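An Open Day at Workwood

By Leanne Cropper

The sign-in sheet at Workwood asks for your name, your employer and whether you have ever used a robot. On the morning of the open day most people ahead of me had written "no" in the last column. One man had written "dishwasher."

Workwood rents out floor space and test equipment to small companies that want to try automation before they pay for it. The building used to belong to a furniture importer, and the loading dock still has the old company's paint on the doors. Twice a year, in August and again in the winter, the tenants open up to visitors. I went to the winter one, on 2020-01-24, with a group made up mostly of people who run warehouses, packing rooms and repair shops.

Our guide was Pramila Jaiswal, who manages the shared floor. She gave us the safety talk at the door. Stay behind the tape. Don't reach over a table, even if the arm on it is standing still. If you want to pick something up, ask first. Then she handed out visitor badges and took us in.

The first stop was Clevurar, a company that writes software for sorting small parts. Its staff had brought in two kinds of screws and a pile of plastic clips, and an arm was moving them into trays while a laptop kept a running list of what had gone where. It was slow. A woman from a hardware distributor timed it on her phone and said her people were faster. The engineer at the table agreed with her. He said they would be faster until lunch, and she said they would be faster after lunch too, and that she paid them well. They traded cards all the same.

Most of the visitors had come to see the bin work, and that took up the rest of the morning. Picking up one object in the open is something robot arms have done for decades. Household containers are harder. They have thin walls and odd rims. Some have handles cut into the side. They slide when you push them, and a full one behaves differently from an empty one.

Jaiswal's group uses ordinary plastic containers for this, the kind sold in any home store, and works with them on plain tabletops. She said customers often ask why the tests don't use proper industrial totes. Her answer is that the totes are already a solved problem for most of the firms that come to her. The calls she gets now are from places like laundries, school kitchens and thrift stores, where the containers come in every shape and color and no two shelves match.

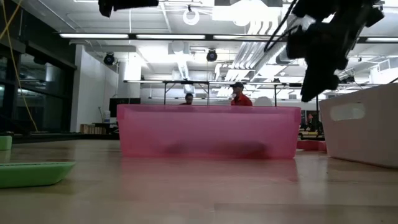

Clear and tinted plastic gives the most trouble. A camera looking at a solid box sees the front of the box. With see-through plastic it also picks up whatever is inside and whatever is behind, and a shiny tabletop adds a reflection underneath. Software that judges distance from a picture can put the wall of the bin in the wrong place. Jaiswal said a small error is enough to make the fingers close on air or bump the rim and shove the whole thing sideways.

Her group's way of dealing with this is repetition. They set out the containers, run a task, move everything a little and run it again. A normal block of work is 100 tries with one arrangement. After that the positions change, or the lights do, and the count starts over. Someone writes down every miss and what kind of miss it was. I asked to see the log, and she showed me a page of it. The entries were short. "Rim." "Slid." "Rim." "Wrong bin." "Rim."

I asked how many different containers they had been through so far. She said 19, and that three of those had been retired after they cracked.

A visitor from Kosov, a moving and storage company, wanted to know when he could buy one. Jaiswal told him he couldn't buy this one at all, and that for his kind of work he should start with a conveyor and a good labeling system. He looked a little let down. She spent ten minutes with him going over his floor plan on the back of a flyer.

The last stop before lunch was Ngcobo, which makes replacement finger pads for grippers and had a bench of them sorted by material. You were allowed to handle these. The soft ones feel like pencil erasers, and the hard ones have a fine ridge pattern cut into them. The company sells them in sets of two, and according to the sales rep the soft ones wear out first and bring in most of the money.

Lunch was sandwiches in the old showroom. I sat with the woman from the hardware distributor, who had decided that the sorting arm might be worth having for the night shift, when she has trouble finding anyone. She planned to send Clevurar a box of her own screws, mixed up and a little dirty, and see what came back.

Workwood takes visitors by appointment between open days. Groups are kept small, and closed-toe shoes are required on the floor. The next open day is in August, and the sign-up list goes up at the front desk a month ahead.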